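Foreign Language Film Corner > Eastern and Central Europe > Flirum (restored cut)

tapehiss
04/03/2021
Finally got to see the restored Flirum last night and I'm still buzzing! I'd only ever known it from a muddy TV recording with half the subtitles missing. The new Arka disc is a different movie. You can hear the river in the village scenes now, and the long night at the sawmill has real blacks in it instead of green soup. It runs 175 minutes and I would have sat through another hour.

Has anyone compared it with the old version? I think the wedding is longer but I can't prove it.

moth_reel
Wedding is longer, yes. The TV print lost most of the toasts and the whole bit with the goose. I love this movie but I'll say it, the toasts were a good cut. Beneš gives one speech, fine, then he gives it again drunk, then his brother gives it.

tapehiss
Oh no, the second speech is the best thing in it!! He's changed one word (the name of the town) and everybody at the table hears it. That's the moment you know he's leaving Wultden.

kilnhouse
With moth_reel on this. I first saw it in the short 82 minute version they made for schools and the story hit me harder. The long one wanders. Gorgeous, but it wanders.

moth_reel
82 is going too far, there's no sawmill at all in that one

gravelpit9
Is the disc region free? And how many did they press, I keep reading 300.

tapehiss
300 for the boxed one with the booklet, the plain one is still around. Mine plays fine on a US machine. The booklet has the full lyrics to the ferry song, so I've been singing it badly all morning.

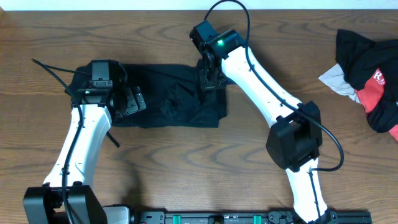 kilnhouse
The ferry song is where I give in, okay. Whoever kept that whole take deserves a medal. But I still say the priest subplot could go and you'd never miss it.

gravelpit9
Ordered the plain one. Should I watch the short version first or go straight in?

tapehiss
Straight in! Start early in the evening, and keep the sound up for the first reel, there's hardly any talking

moth_reel
and get a snack before the toasts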